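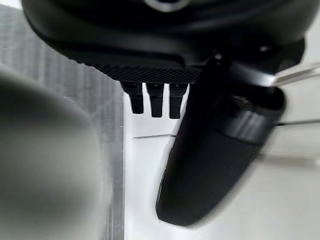 To: endlow-workroom list
Date: 11/27/19
Subject: Re: White tops for the Pollock Street tables

I read the proposal twice and I'm still not sold. Quoted parts below, with my replies under each.

> The Plulusano tops come in bright white only, which will make
> the room feel a lot bigger and make small parts easier to find.

Easier to find dark parts, sure. A black screw on a white table is hard to miss. But a good share of what gets dropped in that room is nylon washers, white thread and the clear feet off the bottom of things, and I don't see how those get any easier. The old brown tops were ugly but they were fair to everybody.

As for the room feeling bigger, it has one window and the ceiling lights are right over the tables. I sat at a white table under lights like that for a whole winter at my last job and went home squinting. Has anyone who wants these spent an evening at one?

> They wipe clean with a damp cloth. The seller says marker, glue
> and light oil all come off.

The seller would. What kind of marker? What kind of glue, and how long has it been sitting there? We don't wipe anything down until the next morning, if then. When we bought the Cinix shelves we were told the same thing, and the second one up still has the ring from the paint can. I tried three cleaners on it in October and all I did was take the shine off around the ring, so now there are two rings.

If they'll send a sample piece, I'll put super glue, red marker and a little chain oil on it and leave it for a week. I would believe that.

> Price is $300 per top, or $900 for the three tables. Delivery is
> $40. We have nearly $1,000 left in the furniture money so this
> just about uses it up.

This is the part that bothers me most. It uses it up and we still haven't done anything about the stools, two of which rock, or the drawer unit that has to be opened with a butter knife. Those are things people complain about every week. I can't remember one complaint about the color of the tables before this thread started.

Also, $940 is for the tops alone. Nothing in the message says how they attach. The frames we have take bolts from underneath, and the middle table was drilled a second time when it was moved, so its holes don't match the other two. Do the new tops come drilled? If they come blank, who is drilling them, and what happens to the finish when the bit comes through?

> I'd like to order by the end of the week unless there are
> objections.

Then please count this as one. I'd go along with buying a single top for the table by the door, where the small assembly work gets done, and leaving the other two alone until spring. That's $340 with delivery, assuming they charge the same for one, and it leaves enough for stools. If it still looks good by then I'll help carry the other two up the stairs.

And could somebody measure the tables first? The sheet taped inside the closet has the short side of the middle one wrong by a good inch. I got a vinyl cover cut from that sheet and it's been folded up behind the heater ever since.

> Old tops are free to whoever wants them.

If it goes ahead, I'll take one.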